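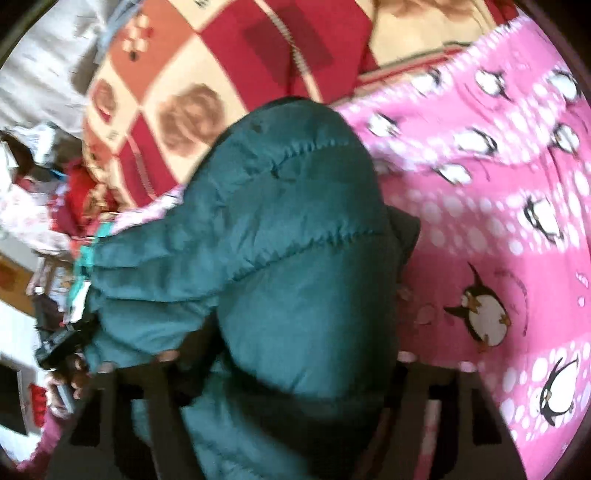
Quilted jacket, penguin fleece. Two items' worth of opinions from one label writer.

The woman who tells you not to tumble dry

Posted 23/03/2018

She wants it known that she does not read the labels in her own clothes. "I cut them out," she says. "They itch."

We are in a coffee shop in Cedmont, a block from the office where she has spent nearly ten years writing the small print that gets sewn into other people's side seams. Her employer, Zervas, makes labels. Size labels, brand labels, the stiff satin ones on the backs of neckties, and the long white tongues of nylon that tell you in several languages what your sweater is made of and what will happen to it if you get careless. The last kind is hers. She has asked me to leave her name out, on the grounds that her mother-in-law blames her personally for a cardigan.

I had pictured the job as copying and pasting. She lets me say so, then finishes her muffin before answering.

"The factory sends us what the fabric is. Sometimes they send us what they think the fabric is. Then there's the test report, if there was a test, and then there's what the brand would like to be true. I'm the person who gets those into the same two square inches."

What the brand would like to be true, it emerges, is very often "dry clean only." Customers assume this is a sign of quality. She says it's usually a sign that somebody was nervous. If a company has never washed the thing, it can't be blamed for what happens in the wash, so it sends you to a professional and goes to lunch.

"I had a dish towel once," she says. "Dry clean only. I called them up. I said, what do you think people do with this?"

And what did they say?

"They said they'd get back to me."

The symbols are a whole other conversation, and we have it. The tub with the wavy top is washing. The triangle is bleach, which she considers the weakest of the set, because nothing about a triangle suggests bleach unless somebody has already told you. The square with the circle in it is the tumble dryer. The iron looks like an iron and she is grateful for it. She has tried the full set out on friends at parties, which may explain something about the parties, and the most popular reading of the plain circle is "button."

"A circle is dry cleaning. With a letter inside it, it's a message to the dry cleaner about which solvent. So that one isn't even for you. It's us passing notes over your head."

She draws them on a napkin as she goes, very fast and very neat, like someone signing checks. I ask whether I can keep the napkin. She says it is probably not colorfast.
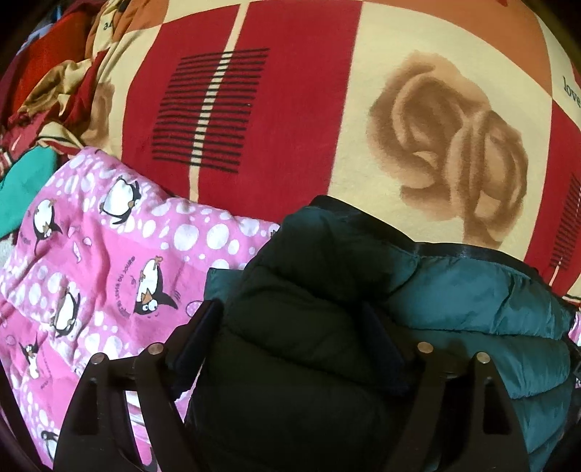
The trouble, she says, is that people see a care label as an order, and the writer sees it as a minimum. If it says cool wash, then cool is what the maker is prepared to stand behind, and you may well get away with warm. She calls this "the part where I stop talking as an employee." Bedding is where most of us test the theory, usually by accident, late at night and with a child awake. Nobody writes to her firm about a plain white sheet. They write about the big sentimental pieces, the bedspread in blocks of deep red and cream with a large brown rose on it and "love" in cursive up the edge, because it was a present and now it has to be washed by someone who didn't choose it. Her advice on anything with dark red next to pale cream is to wash it alone the first time, cool, and take it out as soon as the machine stops. "Don't leave it sitting in there in a heap. The heap is where the red starts visiting."

She gets letters, then? She does. They come addressed to the brands, who forward the interesting ones to Zervas with a note asking whose fault it is. A man wrote in about a bathrobe that had shrunk to the knee. It had been labeled correctly. He had also included a photograph of himself in the bathrobe, front and side.

"We answered him very politely. It looked fine, was the thing. It looked like a jacket."

Her busiest stretch is the spring, when the fall lines come through. Last May she wrote 619 labels, a number she knows only because the billing department told her, in a tone. A good share of those were outerwear, and outerwear is the work she takes home with her. A T-shirt is one fabric. A winter coat is a shell, a lining, a filling, a second filling in the sleeves because somebody was saving money, and a strip of trim at the hood that has to be mentioned even if it would fit in an envelope.

"Exclusive of trim," she says, with real feeling. "Do you know how many arguments are inside those words?"

I did not, and I now know eight of them. The best involved a client called Iduren, whose winter parka carried a leather tab the size of a postage stamp. The tab could not be washed. The coat could. For most of a month the two sides wrote to each other about whether a person should be required to dry clean an entire parka on behalf of the tab. She was for making the tab out of something else. The designer felt that the tab was the coat.

Who won?

"The tab. Have you met designers?"

On the subject of padded jackets she becomes almost evangelical. People are scared to wash them, she says, so they wear them gray at the cuffs for years and then buy a new one. Check the label first (she had to say that, she tells me, and looks around as if for a supervisor), but plenty of them can go in a machine with room to move. Close the zippers. Use less detergent than you think. Then dry it low and slow, for longer than seems reasonable, and keep pulling the clumps apart with your fingers. Most of the ruined ones she hears about were never ruined, only put away damp by somebody who got bored.
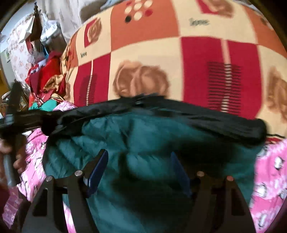 Teal puffer, crumpled: plenty of stitched channels for the filling to clump in.

I ask what she'd change, if she were in charge of the whole business of labels, and the answer comes so quickly that I suspect she has been waiting for someone to ask since about her second week.

"I'd put the reason on. Just a word or two. 'Do not bleach, it'll go yellow.' 'Wash inside out, the print cracks.' People will do nearly anything if you tell them why, and nothing at all if you draw them a triangle."

She proposed this once, in a meeting with a client called Undetti that makes children's pajamas. Everybody liked it. It was then pointed out that the reason would have to go on in every language the pajamas were sold in, and that the label would come out longer than the sleeve. They kept the triangle.

She doesn't seem bitter. She has, she says, a small private satisfaction that most writers don't get, which is a print run in the millions. Her work is in the closets of people she'll never meet. It has been to weddings. She once saw a stranger on a bus with the label sticking up out of his collar, recognized her own line break, and spent six stops deciding whether to tuck it in for him.

And did she?

"No. I read it, though. There was a comma missing."

Before we go I confess to the sweater. Everyone must do this to her, the way they show doctors a mole. It was wool, it was gray, it went in with the towels, and it would now suit a medium-sized cat. Is there anything to be done?

She asks what the label said. I tell her I never looked.

She thinks about this for a while, putting on her coat. You can soak it in cool water with a little hair conditioner, she says, and pull it gently back toward the shape you remember, and lay it flat on a towel. It won't come all the way back. It might get as far as the cat's older brother.

"And next time look at the label," she says, and leaves me with the napkin, which I later put through the wash in a shirt pocket.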